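Home Setup Packing Storage Contact

Section 4. Packing a Bottle for Return or Storage

This section applies to all Temen refill bottles supplied in an open-topped carton. Read the full section before starting. Revised 10/6/22.

4.1 Preparing the table

1. Clear the table and wipe the top with a damp cloth. Allow it to dry.
2. Spread a large white sheet over the work surface. Leaks and loose carton fibers are easier to find on white.
3. Smooth the sheet flat. The table edge may remain exposed on any side.
4. Stand the carton upright on the sheet with the opening facing up.

CAUTION: Do not pack a bottle with a damaged cap. Set it aside and report it to the Tolletti service desk, extension 229.

4.2 Inserting the bottle

5. Confirm that the cap is fully closed.
6. Tilt the bottle and guide the base into the opening first. The rim of the carton is thin and will crease if the bottle is pushed against it.
7. Once the base is inside, bring the bottle upright and lower it until it rests on the bottom of the carton. 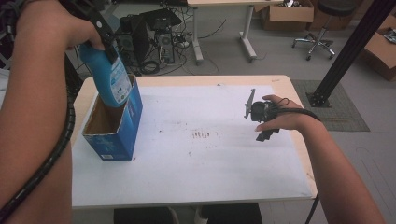

Which end of the bottle goes into the carton first?

The base goes in first, so that the cap stays at the top and can be checked again before the carton is put away.

4.3 Checking and storing

8. Look inside the carton. The brown cardboard interior must be dry and free of stains.
9. Write the shelf number on a tag and attach it to the carton. Do not cover the barcode.
10. Place the carton upright on the assigned shelf. Refill stock is kept on shelf 19 — returns are kept on shelf 158.

NOTE: Cartons with a torn rim may be used for storage but are not accepted for return. Replacement cartons are ordered through Imtiaz Akanda in the supply office. Orders received after the November stock count are filled the following month.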